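Dernport > About us > How we work

About Stustuletti
2025-02-16
By Marlene Sales

We refurbish desktop computers. Offices and schools send them in, we check them, swap out what needs swapping, and they go back out to people who want a solid machine at a fair price. Started in a rented unit in Fustisville with two benches and one good screwdriver. Moved to Dernport when the towers got up to the ceiling. There are 14 of us now, 3000 machines through the door last year.

People ask about the robots, so let's do that part first.

We brought in the first arm in October. It works on the inside of the tower - memory, processors, drives, cards. Small parts, same reach, over and over. Before that it was all hands. Bohdana Symonenko ran the bench for years and went home most nights with a sore wrist. She now runs the cell, which means she sets up the parts fixture, writes the steps and decides when a job is ready to run by itself and when it isn't.

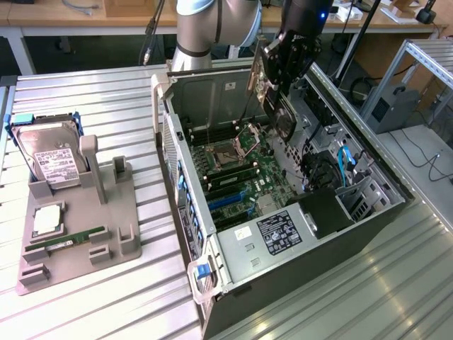 The arm over an open tower, parts fixture alongside.

What changed for staff? A fair bit. No one was let go, we said so at the start and put it in writing. Pay went up a grade for anybody who trained on the cell. Less time bent over a case. More time on testing, customer calls, odd faults, the stuff that needs a person to sit and think. Some of the team missed the bench work and told us. So we kept two manual benches and people rotate - a week on, a week off, swaps allowed if you ask before lunch.

It wasn't smooth. The first month was slow, slower than by hand. Drive caddies were a pain. Every maker has it's own idea of a latch. We printed a lot of holders and threw a lot of holders away. Akinola, our software, tracks each job from intake to shipping and for a while it had the arm's jobs listed under "misc", which made the monthly report pretty useless. Fixed now.

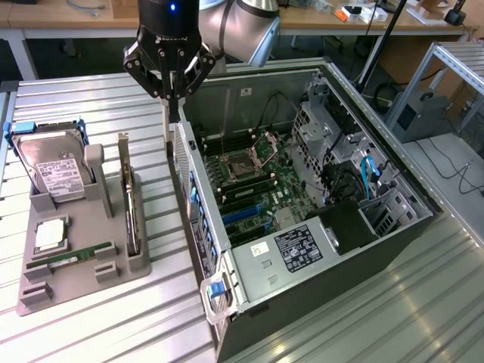
Training is in house. 13 short sessions, paid, during work hours. You don't need a degree or any coding. Bohdana teaches most of them and she'd rather have someone who has taken apart a hundred PCs than somebody who has read about it. Everyone learns the stop button first. Everyone can press it, any time, and doesn't have to explain them selves to a manager.

What we still do by hand: intake, cleaning, cosmetic grading, final test, packing. Laptops too, all of it. Might change, might not. We talk it over with the floor before anything new gets ordered.

Hiring for the test room at the moment. Visits welcome, call ahead so we can find you safety glasses.

Stustuletti, Unit 321, Dernport | Contact | Copyright Stustuletti | Back to top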